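Rokeya Miah
2024-06-20

I ran the snack counter at our community pool for one season and people keep asking me how to set one up. I'm going to put it all in one thread so I can stop retyping it.

1/ First, the size of this thing. One window, one folding table behind it, one chest freezer, one small fridge. We were open from noon to closing on swim days. If you are running a full kitchen, this won't help you much.

2/ Call the county before you buy anything. I did it in the wrong order. I had a hot dog roller picked out and then learned that hot food would put us in a different permit class, with a hand sink we didn't have. We went with packaged food only and the paperwork got a lot shorter.

3/ Startup money was $2,000, and the swim club board voted on it in January. I asked for it all at once. Going back for another $60 here and there would have meant another vote every time, and the board meets once a month.

4/ Most of it went to the freezer. I bought a used one from Dudás, the restaurant supply place out by the rail yard. They let you plug it in and leave it running while you shop. Do that. Put your hand on the bottom of the basket before you pay.

5/ Inventory. I started with 23 different items and that was too many for one window. Kids stand there and read. The line goes out to the diving board and the lifeguards get annoyed with you. I cut the list way down after the first two weeks.

6/ What sold every single day: freezer pops, water, chips in the small bags, anything sour. What didn't: trail mix, granola bars, the fancy lemonade. Parents said they wanted healthier choices and I stocked them, and the parents bought chips.

7/ Apples did fine, though, if they were cold. Room temperature apples went home with me.

8/ Chocolate is a question of shade. Our window faces west, so by late afternoon the counter was in full sun and I'd lose anything left out. I kept the chocolate in the fridge and put out one of each so people could see what we had. Then I'd sell from the fridge and pull the display ones before the sun got there.

9/ Pricing. Round everything to the quarter, or better, to the dollar. I had some things at 85 cents in the beginning because that was the markup I had worked out on paper. Making change with wet hands and a line of nine-year-olds cured me of that.

10/ Cash versus cards. We used a card reader from Zenent on my phone. It worked fine except when the pool wifi dropped, and the pool wifi dropped whenever there was a swim meet. Keep a cash box with plenty of ones. On meet days I started with $60 in ones and still ran short twice.

11/ Tabs. Families will ask if their kids can run a tab. I said yes the first month and spent more time chasing tabs than I did stocking the freezer. What I did after that was sell punch cards. Parents pay up front, the kid hands over the card, you punch it. Write the kid's last name on it in marker because they all get left on the benches.

12/ Staffing. Two people on meet days, one is enough otherwise. I had teenagers on shifts of three hours. Anything longer and they started eating the stock. I ended up giving each of them one free item per shift and writing it down, and the numbers got much closer.

13/ Displays, because a few of you asked. Bins and baskets look nice but little kids dig through them and everything ends up on the ground. Get something with steps to it, so the back row sits higher than the front and they can point at what they want. Clear is better than wire. Wire bends.

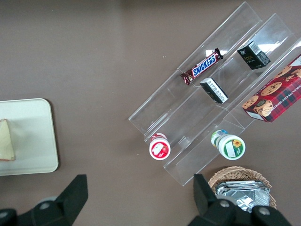

Rokeya Miah

14/ Clear tiered racks like that are good for bars, gum and small candy. Get one with dividers or things slide into each other when the table gets bumped. Wash it with dish soap and a soft cloth. I used a scrub pad on my first one and it went cloudy.

15/ Price labels go on the front edge, big numbers, taped all the way around. Don't bother with sticky notes near a pool.

16/ Trash. Put a can right by the window and another one halfway to the gate. We only had the first can until the Fourth of July and I picked up wrappers every night until then. The freezer pop sleeves are the worst of it. They blow under the fence.

17/ Keep a notebook. Mine had the date, the weather, what we sold out of, and anything weird. By August I could look at the forecast and know how many boxes of pops to pick up. 30 minutes at the end of the day covers that, the cash count and wiping down.

18/ On the money: we paid back the startup and had enough left to buy new lane lines. I'd call that a good season. The rainy stretch in June hurt, and there is not much you can do about rain.

19/ A couple of people asked about expired stock. Check dates when you buy, not just when you put things out. The warehouse club near me will sell you a case with three weeks left on it. Chips are the ones to watch.

20/ I have the order list and the shift schedule as a spreadsheet. Reply here if you want it and I'll send it over tonight after I get the kids to bed.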